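Status: draft 2, still moving. Numbers live in `budget.csv`, not in this file. If the two disagree the csv wins. Ask Kaisu before ordering anything over the petty cash limit.

# curkinside-gear-cell-plan

Purchase plan, spec notes and decision log for the small parts cell at Curkinside. Cell picks small metal gears off a mat, turns them if needed, puts them on a pin or in a tray. One arm running now on the bench. Plan is for 2 stations by end of June, if the money lands.

Repo is for whoever signs, whoever orders, and whoever has to bolt it down. Control code is elsewhere. No CAD in here either, ask for the link.

## Whats in here

```
README.md you are in it
budget.csv every line, with owner and status
quotes/ PDFs as received, don't rename
specs/fingers.md finger and pad drawings, pad material notes
specs/lighting.md what we tried, what we want to try
specs/mat.md short
log/decisions.md newest on top
log/parked.md stuff we said no to, and why
```

Columns in `budget.csv`:

- `line` - short name, keep it stable, other files point at it
- `class` - one of `capital`, `consumable`, `service`, `spare`
- `station` - `A`, `B` or `shared`
- `qty`
- `unit_net` - net, no tax, no freight
- `freight` - per order not per unit. Was wrong in draft 1, fixed
- `lead_weeks` - from the quote. If theres no quote leave it blank, don't guess
- `owner` - initials
- `status` - `idea`, `quoted`, `approved`, `ordered`, `here`
- `note`

Blank is fine. Zero means free. Please don't mix them up, it broke the totals last time.

## What we are buying for

Test part is a 14 tooth spur gear, silver, round bore. Small. Seppälä makes it for us and will make more in the same run if we ask before they break down the setup. Everything else in the plan is sized from this part, so if the part changes the plan changes: finger opening, pad width, camera distance, tray pitch.

Grip is on the rim, across the teeth. Keeps the bore clear for the pin and the wrist camera can look straight down the axis. We looked at gripping inside the bore with an expanding mandrel. Parked, see `log/parked.md`. Nice tool, costs more than the gripper it bolts to.

Fingers are red, black gritty pads on the inner faces. Pads are the part that wears. Top end of the left one is ragged already and the grit sheds little black crumbs along the border. So pads are a consumable line, not part of the gripper line, and I want a real stock of them before station B goes live. Same goes for the mat. Gray, picks up lint and specks, and the vision settings care about that more than I'd like.

The other thing is light. Left side of the gear blows out to nearly white, teeth included, while the right side stays a dull gray. Bore is close to black with a bright ring round it. Finding the bore is the easy bit, getting a clean tooth edge all the way round is what we need for phasing, and thats what the lighting money is for. Bottom teeth go soft next to the pads as well.

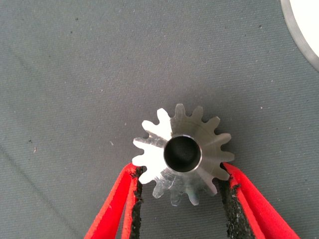
## Lines that matter

Not the whole list. These are the ones people will argue about.

### Arm, station B

Same model as A. Don't reopen this. Spares shared, teach pendant shared, one training course. Sturari quoted it with and without install, both PDFs in `quotes/`. I put the one *with* install in the csv. They're slow to answer mail but the price holds to the end of the quarter.

Ask them about:

- base plate drilled to our bench pattern or theirs
- cable length, the long one is an extra and we need the long one
- who pays freight if the crate has to go back

### Gripper + fingers

Gripper body is catalog. Fingers are ours, made outside. Order fingers in pairs and order spare pairs in the same go, setup charge is most of the bill. `spare` class, status `quoted`.

Pads: buy as sheet and cut, or buy cut. Cut ones cost more per pad but the edges should be cleaner and I'm betting cleaner edges shed less. Not proven. Kaisu wants a side by side before we commit, fair enough. Trial pack is in the budget as its own line (`pad_trial`) so it doesn't get lost inside the gripper.

Open: do we want a softer pad without grit at all. Would lose grip on the teeth probably. Would not leave crumbs. Put as `idea`.

### Lighting

Two options priced.

Option 1, diffuse dome over the work area. Evens out the glare. Big, gets in the way of the wrist, would need the arm to come in from the side.

Option 2, small ring with a diffuser on the wrist, crossed polarizers. Cheaper, moves with the camera. Eats light so exposure goes up and cycle time with it.

Leaning option 2 for A and wait on B until we've seen it. Budget carries the dome price for B so we're not short if it goes the other way. Yes that makes the total look fat. Leave it in.

### Mat

Cheap. Woven gray stuff, cut to size. Buy a roll. Spend nothing on a special one until lighting is settled, the gray background is fine for the silhouette. Lint roller goes under consumables, don't laugh, it's in the csv.

### Logging, Datbridge

Yearly seat license. Needed if we want the wrist camera frames stored next to the force trace. We could write our own and then own it forever. I vote pay. License is per station so it doubles with B, `class` = `service`. Renewal lands in a different budget year than the purchase, finance needs to know that *before* they approve and not after.

### Bench and guarding

Bench for B is here, needs feet. Guarding is the line I trust least, the quote was verbal and I wrote it down in a hallway. Status should be `idea` not `quoted`, will fix.

## Order of buying

Do it in this order. Reason is lead time mostly.

1. Arm B. Longest lead of anything.
2. Fingers, all pairs in one order.
3. Gears from Seppälä. Has to go in before their setup comes down, they will call once and not again.
4. Pad trial pack and mat roll. Same supplier, one freight.
5. Lighting option 2 for A.
6. Datbridge seat for B, as late as possible, the year starts when the key is sent.

Guarding floats. Can't power B without it, so it can't float far.

## Spares policy

Short version: anything that touches the part gets a spare on the shelf, anything that doesn't gets a phone number.

- fingers: spare pair per station
- pads: stock, reorder when the box marked LAST is opened
- wrist camera cable: one shared. It's always the cable
- arm: service contract, see below
- gripper body: none. Accepting that risk. If it dies, A gives its gripper to whichever station is on the critical job

## Service contract

Sturari offer two levels. Low one is phone plus parts at list. High one is a visit inside a set window and a loan controller. High one costs real money and I can't justify it with one station running. With both running and a customer waiting, maybe. Budget has the low one, note column has the diff.

Training: take the course once, send whoever will still be here next year.

## Not in the budget

So you don't go looking.

- floor space, power drop, compressed air. Building pays
- my time, Kaisu's time
- gear washing. If the parts come in oily this becomes a problem and then it becomes a line. Ask Seppälä how they ship
- trays. Printing them in house, filament is in general supplies
- second gear size. People keep asking. Different plan, different repo

## Risks, quick

| risk | hits | what we do |
|---|---|---|
| arm lead time slips | June date | run B work on A in the evening |
| pads shed onto mat | vision, false specks | trial pack, lint roller, cut pads |
| glare not fixed by ring | lighting line | dome money is already held |
| gear spec changes | fingers, trays | freeze drawing before step 2 |
| guarding quote comes in high | total | cut Datbridge seat B first |

Last row is my opinion, not agreed.

## How to change things

Small stuff, edit the csv and push. Put a word in the note column on why.

Anything that moves the total or the June date: branch, add an entry in `log/decisions.md`, tag Kaisu Mustonen. She reads the diff, not the README, so the note has to stand on its own.

New quotes go in `quotes/` with the file name the supplier gave it. I know they're ugly. The supplier asks for them by that name on the phone.

Don't delete rows. Set status back to `idea` and qty to zero. (Zero is right here, see top.)

## Open

- [ ] guarding quote in writing
- [ ] arm base plate, which pattern
- [ ] pad trial: who cuts, who logs wear, how do we even measure wear. Photo of the top edge after each shift?
- [ ] polarizers, check the thread fits the wrist lens
- [ ] do gears from a new run match the old ones on the rim finish. If they come out shinier lighting gets harder
- [ ] tell finance about the Datbridge renewal
- [ ] freight on the arm, in or out of the Sturari price. PDF says both on diffrent pages
- [x] freight column fixed
- [x] mandrel parked

## Contact

Kaisu Mustonen for money and approvals. Bench questions, come to the bench. Before 2 in the afternoon if you can, after that the cell is running and I won't look up.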